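Small batches, one tier: reheating steamed buns in an electric pot

Estdale supplies plain steamed buns to canteens and staff kitchens, chilled, in trays of 18. Most of the complaints it receives have little to do with the dough. They concern wet bottoms, wrinkled tops and buns that stick to whatever they were heated on. The firm's product developer, who writes the reheating card packed in each tray, agreed to talk through the small-batch method. The conversation took place in November, in the test kitchen at Astthorpe, and has been shortened.

The starting point was the choice of pot. Large kitchens use cabinet steamers, but the developer tests on a domestic electric one.

"A cabinet hides mistakes," the developer said. "It has a lot of steam and it recovers quickly when the door is opened. A small electric pot has a modest element and a shallow well of water. If the instructions work on that, they work on anything larger, with the time adjusted. The reverse isn't true."

The card now assumes a single tier and no more than four buns. Earlier versions allowed six. The change was made after customers reported buns fused at the sides, with the skin tearing when they were pulled apart.

"The bun swells again when it's heated. People set them out cold with a finger's width between them and think that is plenty. I ask for two fingers, and the same from the wall. The wall matters more than people expect. Steam condenses on the metal and runs down, and a bun leaning on it takes up water along one side."

On the perforated plate itself, the developer was cautious. Bamboo is more forgiving, as it absorbs some of the moisture. Metal absorbs none.

"With metal, you have to keep the holes open. A bun will cover a few of them and that's fine. A full disc of baking paper covers all of them, and then you are warming the buns in a closed saucepan. If you want paper, cut a square for each bun, slightly smaller than the base. Or grease the plate very thinly. I do the second at work and the first at home."

Does it matter where on the plate they go? "Less than the spacing. I wouldn't put one on top of a centre knob if the plate has one. It dents the base."

Water was the subject on which the developer had most to say. The well is filled to the mark with hot water from the kettle, and the buns go in only when steam is coming up steadily. Starting from cold leaves them sitting in damp, lukewarm air, during which the skin softens and begins to blister. From full steam, the card gives 9 minutes for chilled buns. Frozen ones are outside its scope; the developer prefers them to be thawed overnight in the refrigerator, covered.

"Nine is a compromise. Seven will do it if the pot is strong. At twelve the skin starts to go shiny and the crumb turns gummy near the base. I would sooner print one figure that's slightly long than give a range, because a range gets read as 'whenever you remember'."

The lid is the next source of trouble. Estdale's card says to lift it away from the body, to tilt it so that the condensation runs off to the outside, and to lay it down next to the pot. It does not say to leave the lid half on, although many people do.

"A glass lid collects a good deal of water in nine minutes. Tip it over the buns and you have spotted them. Each drop leaves a grey, translucent mark that doesn't go away. Some people wrap the lid in a cloth. It works, but I won't print it for an electric pot with a hot base and a flex nearby."

Transfer is done one bun at a time, on to a flat plate placed close to the pot. The developer keeps lid and plate on opposite sides, so that the bun never passes over wet glass.

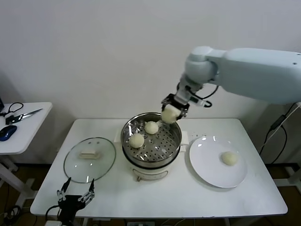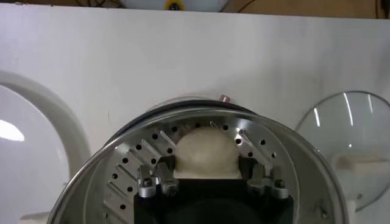
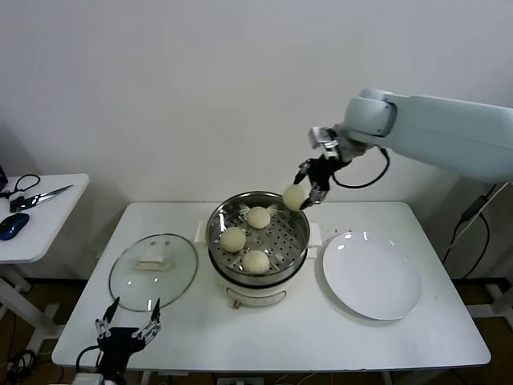
Handling and the plate

Whatever does the lifting, the developer's advice is to hold the bun low, by the sides, and to raise it straight up until it clears the rim.

"The lower half is firmer. The dome is mostly air and it will take a print from anything that presses on it. If it's fresh out of the steam, the print stays. Wait a minute with the heat off and the lid removed, and the skin sets enough to be handled. It also lets go of the metal more easily."

Dragging is discouraged. A bun pulled across the holes leaves part of its base behind, and the residue is tedious to remove once dry. The plate should be soaked while it is still warm and brushed from the underside. Slotted plates need a narrow brush — Prullier sells one intended for teapot spouts, which the test kitchen has used for two years.

The choice of serving plate came up because the card mentions it, in one short line that customers have queried. A glazed plate is acceptable for immediate serving. For anything longer than a few minutes the developer wants a rack or a folded cloth between bun and plate.

"Glaze is the same problem as the wall of the pot. The base is hot, the plate is cold, and water forms in between. You turn the bun over and there is a wet ring. Warm the plate first and you delay it. A cloth stops it."

Holding times

Canteens ask how long the buns can be kept in the pot with the heat off. The developer's limit is ten minutes with the lid ajar, after which they should be eaten or discarded. A second reheating is not recommended, on grounds of texture as well as safety.

The kitchen has also tried a steamer with a timed hold setting, made by Halonen. The results were fair for filled buns and poor for plain ones, which lost their surface and became sticky to the touch.

"Plain buns show everything. There's no filling to talk about, so people look at the skin."

The revised card

A new version of the card is being prepared. The drawing of the pot will be larger and the paragraph on paper has been cut to a single sentence. The six-bun layout has been removed altogether. The developer would also like to print the water level as a depth in millimetres, but the wells differ too much from one make to another, and the wording will remain "to the mark".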